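Musty smell from front loader and from the clothes basket too
Asked by Érica Fontes, Sep 25, 2021

We moved into a place that came with a front loader, my first one ever, and I love it so much! Quiet, roomy, spins like crazy. But after two weeks the towels come out smelling like an old basement. I use the cold cycle mostly, with a good glug of liquid soap. Could the basket be part of it? It's a white woven one and I keep it right up by the washer door. 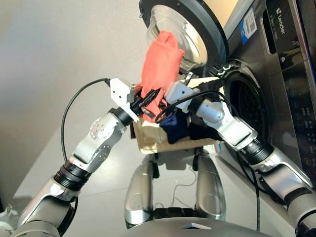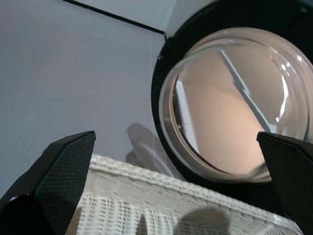
I've wiped the glass and run one empty load, no change. Do I need a special cleaner, or is there something simple I'm missing?

Nayara Rangel
Oh, you are going to be so happy once you sort this out! Start with the rubber gasket. Pull the folds back gently with your fingers and look along the bottom — that's where I find hair, lint and the odd sock. Wipe it all out with a rag and warm soapy water, then dry it. Next take out the soap drawer and scrub it in the sink with an old toothbrush. After that, run the hottest cycle with nothing in the drum. And go easy on the soap! I was using three times too much for years. Two tablespoons does a full load of towels in mine, and they come out fluffier, too.

Leave the door open between loads, unless you have little kids or a cat.

Gervásio Nogueira
drain filter. mine had 15 cents and a hair tie in it and smelled like a pond. put a tray down first

Melahat Akbulut
Agree with Nayara on all of it. For the basket, take it outside, brush the weave with warm water and a drop of dish soap, rinse, and let it dry in the sun for a whole afternoon. Turn it over halfway. Wet towels should hang over a rail before they go in — this made the biggest difference at our house! I still get a kick out of opening the washer and smelling nothing at all.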